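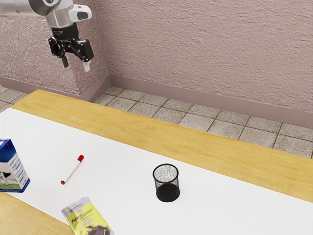

Robot Manipulation Lab
Handout 8: Rules for Simulated Tabletop Trials
April 2021
Instructor: Renato Quiambao. Lab assistant: Octavian Barbu.

These rules apply to every trial you hand in for the Seltby assignment. Read them before you open the simulator. Most of the points lost on Handout 7 were lost on record keeping.

1. Start state

Every trial starts with the gripper open, empty and clear of the table. No finger may touch an object or the sheet. Objects are at rest before the clock starts. If something is still sliding or rocking after loading, reset and load again.

2. The task sentence

Write the task in one sentence before you run anything, and name the objects by what they are. "Put the marker in the pencil cup" is fine. "Put it in the cup" is not. Do not edit the sentence after a failed run – start a new entry.

3. Objects that are not part of the task

A table may hold a milk carton or a book that the task never mentions. Leave these in. A trial where the arm knocks one over counts as a failure even if the marker ends up in the cup. A light touch that does not move the object is logged as a contact and the trial stands.

4. Speed and height

Keep to the speed limit in the Ji settings file. Travel between objects at the safe height and come down only when the gripper is over the target. With a thin object lying flat, such as a marker, line up the fingers across the barrel, not along it. An open container like a mesh cup must be approached from above the rim.

5. Number of trials

Run 24 trials per task. Change the start positions each time using the seed list. At least 13 must be run with the final version of your controller, with no changes in between. Report all of them, including the bad ones.

6. Stopping

Stop the trial if a finger pushes into the table, if an object leaves the table, or if the arm touches a wall. Log the reason in a few words.

7. Logs

Save logs in Erkton format, one file per trial. Files without a seed number will be returned ungraded.

Questions about the simulator go to Octavian. Questions about grading go to Renato. The rules for the real arm are stricter and will be handed out in July.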